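Operatorinnen und Operatoren für die Fernsteuerung von Zweiarmrobotern gesucht (m/w/d)
Standort Ilville, Teilzeit, 20 Stunden pro Woche

Sunside sucht zum nächstmöglichen Zeitpunkt Verstärkung für das Projekt Kenthorpe. Sie steuern zwei Roboterarme von einem Bedienplatz aus und führen ihnen Handgriffe vor, die sie später selbst ausführen sollen. Jede Vorführung wird aufgezeichnet. Bisher liegen 573 brauchbare Durchgänge vor, das reicht noch lange nicht.

Ihre Aufgaben

Sie greifen, drehen und legen Gegenstände ab, immer mit beiden Armen und nach schriftlicher Vorgabe. Nach jedem Durchgang bringen Sie den Tisch in den Ausgangszustand zurück und tragen ein, ob die Aufgabe gelungen ist. Missglückte Versuche werden ebenfalls gespeichert, aber gekennzeichnet. Derzeit arbeiten wir vor allem mit chirurgischen Instrumenten, dazu kommen einfache Alltagsaufgaben. Patientenkontakt gibt es nicht.

Das bringen Sie mit

— eine ruhige Hand und gutes räumliches Sehen, auch mit Brille
— Geduld bei Abläufen, die sich oft wiederholen
— Deutsch oder Englisch, sodass Sie Anweisungen sicher lesen können
— gern Erfahrung im OP, in der Sterilgutaufbereitung, in der Feinmechanik oder im Modellbau

Programmierkenntnisse brauchen Sie nicht. Die Einarbeitung dauert 2 Wochen und wird voll bezahlt. Eimear Gallagher leitet sie und sitzt in den ersten Tagen neben Ihnen.

Arbeitszeit und Vertrag

Gearbeitet wird in einer Früh- und einer Spätschicht, Wünsche nehmen wir nach Möglichkeit auf. Nach jeder Stunde am Bedienplatz ist eine Pause vorgesehen, sie zählt als Arbeitszeit. Der Vertrag ist auf 24 Monate befristet. Fahrtkosten werden gegen Beleg erstattet.
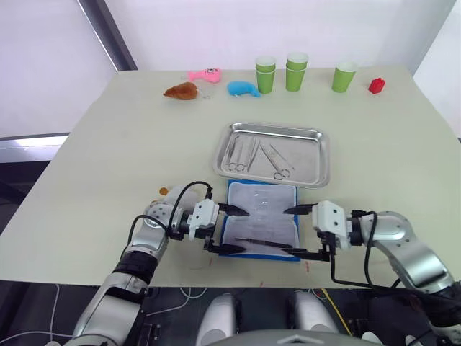 Aufgabe mit Instrumenten: beide Greifer über der Unterlage, dahinter die Edelstahlschale

Bewerbung

Ein kurzer Lebenslauf und einige Sätze zu Ihrer bisherigen Tätigkeit genügen, Zeugnisse können Sie nachreichen. Bewerbungsschluss ist der 22.8.23. Wer in die engere Wahl kommt, wird zu einem Probetermin eingeladen und steuert dort selbst — auch ohne Vorkenntnisse. Fragen zur Tätigkeit beantwortet Conall Corrigan, Fragen zum Vertrag Loïc Besnard. Beide erreichen Sie über das Sekretariat von Sunside in Ilville.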